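Three days at Lavside Reserve

Print this article | E-mail this article

We reached the Lavside gate a little after five in the morning, third vehicle in the line. The permits had been booked in November, which is early enough for a weekday in the dry months and too late for a weekend. There were four of us: my husband, my sister, her son, who is nine, and me. The office checks every ID against the permit, so bring the same card you booked with. A family ahead of us had brought different ones and was still at the counter when we drove in.

The reserve is split into three zones. Allura is the one people ask for. It has the lake, the open meadow and most of the tiger sightings that end up online. Brekix is dry hill country with bamboo, and Baek is the buffer zone on the east side, where the villages are. We had two drives in Allura, one in Brekix and one in Baek.

The first drive in Allura was slow. We heard alarm calls from spotted deer near the lake and waited there for most of an hour with the engine off. Nothing came out. There were fresh pug marks on the track, going the same way we were, and the guide said they belonged to a female with two grown cubs. We saw a crested serpent eagle, a lot of langurs and a sloth bear's back end going into the grass. By nine the heat was up and the animals had gone into the shade.

The visitor center is next to the gate and worth half an hour between drives. It has a relief map of the three zones, a board with the latest count of birds (201 species) and a room at the back with long tables.
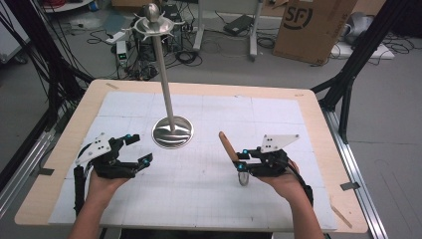 Howard Furnival told us that the whole of Allura in the morning was a mistake, and that if he had one drive left he would take Brekix in the afternoon and sit at the second waterhole until the gate closed. He also thought we were moving around too much. Most vehicles chase calls from one end of the zone to the other, he said, and the ones that stay put see more.

We took his advice. Brekix is rough going and my nephew did not enjoy the first part of it, but the second waterhole has a good bank of shade to park under. We were there by three. A herd of gaur came down first, then wild pigs, then nothing for a long time. At twenty past five a male tiger walked out of the bamboo on the far side, drank, and lay down in the water with his back to us. He stayed there until we had to leave. Only one other vehicle was at the waterhole.

My sister got the better pictures. I had the wrong lens on and did not want to change it with the dust coming up.

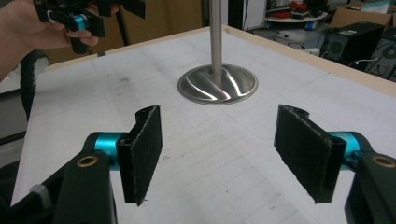
The Baek drive the next morning was cheaper and quieter. You are allowed to get down at one point, by an old watchtower, and walk up to the top. We saw wild dogs from there, five of them, crossing a field at a trot. The guide in Baek was the best we had. He knew the birds by call and stopped for things the others drove past, including a pair of mottled wood owls in a hollow tree.

Our last drive was Allura again, and we did see the female, for a few seconds, crossing the road behind us. The cubs were not with her.

Some notes for anyone planning the trip. We paid 1,485 per seat for the Allura drives, with the guide's fee on top. The Baek seats were less. Phones have to be left at the gate in all three zones — cameras are fine. Carry a scarf for the dust and more water than you think you need. The last fuel is in town, over 3 miles before the gate, and the pump shuts at night. The canteen does a good breakfast of eggs and flatbread after the morning drive, but it runs out early, so send one person ahead to order.

We plan to go back with two drives in Brekix and one in Baek, and skip the lake.

Print this article | E-mail this article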